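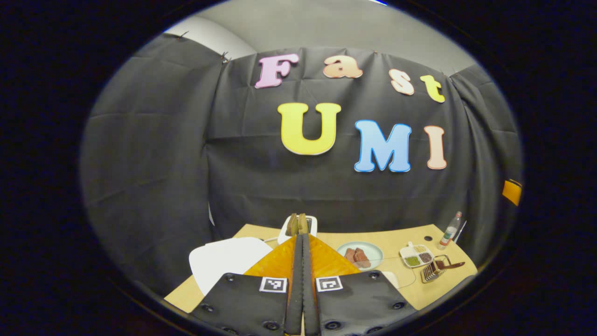
Metering and settlement

Fri 11 January

The settlement run for Mustbridge has been off since October. The error was small, always in the same direction, and only showed on days when the solar farm was curtailed. I finally had a free evening to trace it.

The setup is plain. The site meter writes a reading every five minutes. Stidura picks the readings up, sums them into half hours and passes the totals to Brusus, which prices them and produces the invoice file. Each half hour should contain six readings. On curtailed days a few contained five.

I first suspected the meter link, but the raw log had no gaps. The missing readings were present and flagged as estimated. Stidura drops estimated values by default when the farm is under a dispatch limit. The setting is in the import profile and not in the main configuration, so a search of the main file finds nothing.

Dropping a reading would be acceptable if the total were scaled up afterward. It is not. The sum of five readings goes out as the energy for the full half hour, and Brusus has no way to tell. It checks for blanks and negatives only.
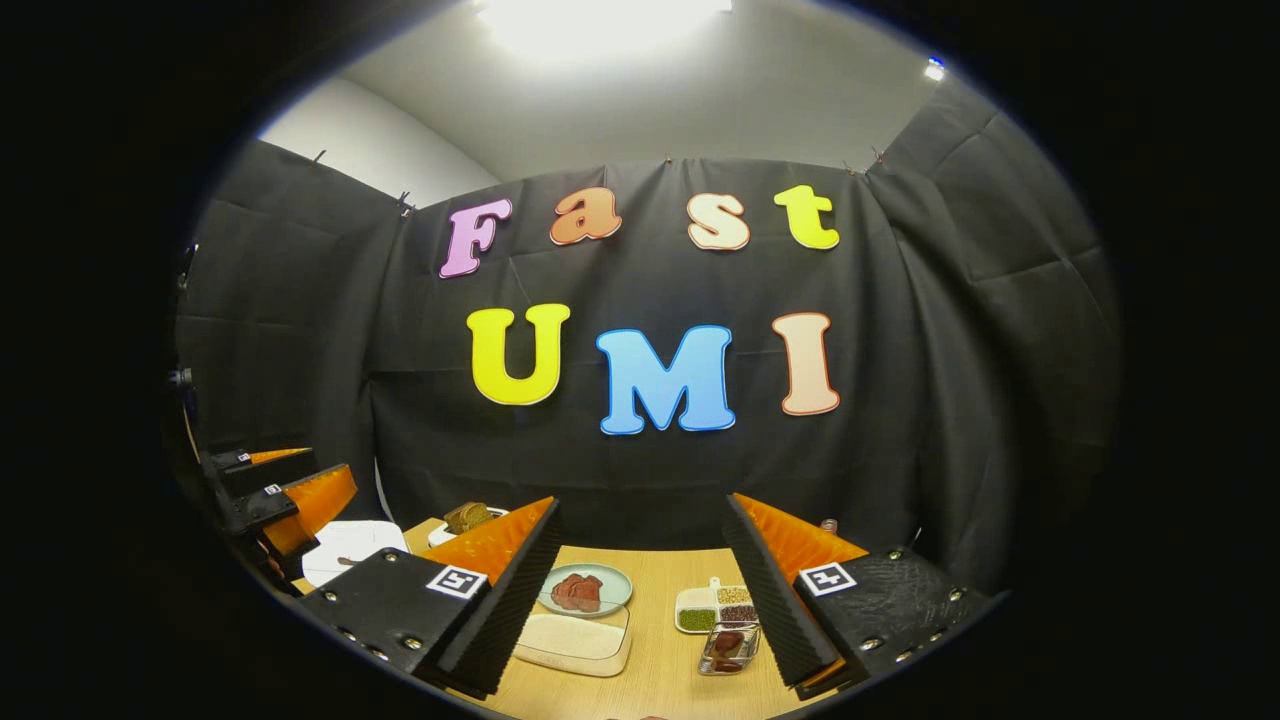
Letters on black cloth

The fix took two steps:

1. Set the import profile to keep estimated values and carry the flag through to the output.
2. Add a count column to the half-hour file, and reject any row where the count is below six.

I then reran some 12 curtailed days against the meter's own daily register. All of them now agree to within rounding. Before the change, the worst day was short by 2 percent.

One item is still open. The meter clock drifts by a few seconds between syncs, so a reading stamped just before the half hour can land in the wrong interval. The daily total is unaffected, but the price can differ between the two intervals. I am snapping timestamps to the nearest five minutes for now. If the drift gets worse I will move the sync to hourly and post the numbers.

Filed under: metering, import profiles, curtailment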